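Home > Football > Training Gear > Tackle Rings

Fesura 37 Tackle Ring

Item 221
In stock at the Lemville warehouse
Ships in 2 business days

The Fesura 37 is a rolling tackle ring for football practice. It is made for high school and club teams that want to teach shoulder tackling without putting one player into another. One player or coach rolls it across the grass and the tackler tracks it, closes the gap, wraps and brings it down. It can be used on natural grass, artificial turf or a gym floor with mats.

The ring is a single piece of closed-cell foam with a coated nylon cover. The cover closes with a covered zip on the inside edge, so it doesn't meet the tackler's face or hands. There are four webbing handles on the inside, spaced evenly, and each one is box-stitched to a second layer of nylon.

What's in the box

One foam ring, fitted with its cover
One carry strap
Cover repair patches and a tube of adhesive
Printed drill card, two sides

Colours

Covers come in navy, black, forest green and maroon. Team names or numbers can be printed on the outside face in white or yellow. Printed covers are made to order and can't be returned unless there is a fault. Send artwork with your order, and check the proof carefully for spelling before you approve it.

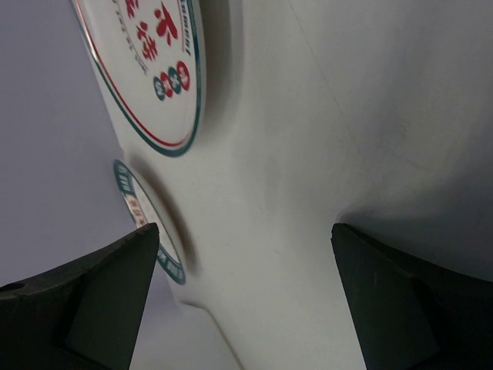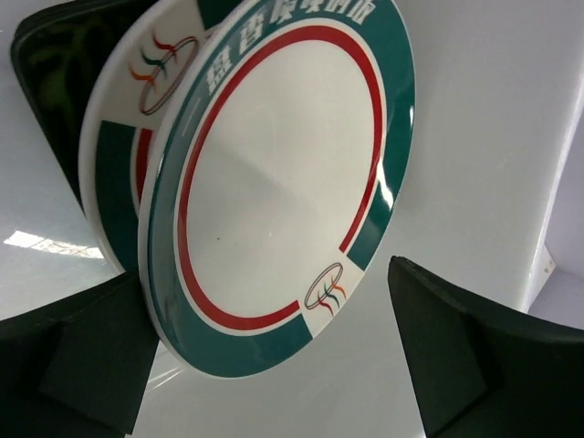
Choosing a size

The 37 is the middle ring in the Fesura range and the one most senior high school teams buy. It has enough weight that a tackler has to drive their feet through it, but one coach can still lift it over a fence. For players under 12, look at the Fesura Junior, which is lighter and has softer foam. For linemen and senior club players, the Fesura Heavy has a denser core and rolls more slowly.

If you coach more than one age group and can only buy one ring, buy the 37 and have the younger players work on tracking and wrapping at a walk.

Using the ring

Check the field for sprinkler heads, stones and loose flags before you start. Roll the ring across the tackler's path first, then at an angle, and leave straight-on rolls until the group has the footwork. The tackler's head should be up and to the side of the ring. Stop the drill if players start diving at it.

Leave plenty of space between lines if you're running two rings at once. Helmets can be worn. Remove the face mask visor if it has sharp clips, as these will mark the cover.

The ring is not a crash mat, a seat or a flotation aid. Don't let players ride inside it.

Care and storage

Wipe the cover down with warm water and mild dish soap. Don't use bleach, solvent or a pressure washer. If the ring has been out in the rain, stand it upright under cover with the zip open until the foam is dry. Store it upright. Rings left flat under other gear will take on an oval shape, and a ring that has gone oval won't roll straight again.

Don't leave it in an unheated shed in December if your winters are hard. The foam won't be harmed, but the cover coating gets stiff in the cold and can crack if the ring is used before it warms up.

Small cuts can be fixed with the patches supplied. Clean the area, let it dry, and keep the patch under a flat weight overnight. Replacement covers are sold separately and fit any 37.

Price and ordering

$300 per ring, tax extra. Delivery is worked out at checkout by postal code. The ring ships in an oversize carton and can't go to a post office box. Schools may order by purchase order; put the PO number in the notes field and we'll invoice on shipment.

Pick-up from Lemville is free. Bring a vehicle with an open cargo area, as the carton won't go through the rear door of most small cars.

Warranty

The foam core is covered for two seasons against splitting and the cover for one season against seam failure. Cuts from cleats, damage from chemicals and fading are not covered. Keep your invoice, as we need the number on it to open a claim.

Questions we get

Can the ring be used for rugby?
Yes. The handles and size suit both sports.

Is the foam replaceable?
No. If the core splits outside the warranty, the ring has to be replaced. You can keep the cover and handles as spares.

Does the Vilimico carry bag fit?
The large one does. The medium is too small.

Do you have a demo ring?
There is one at the Lemville counter. Ask for it when you come in.

Related items

Fesura Junior Tackle Ring
Fesura Heavy Tackle Ring
Replacement cover for Fesura 37
Vilimico carry bag, large
Yu hand shield, curved

Page last updated 2023-04-07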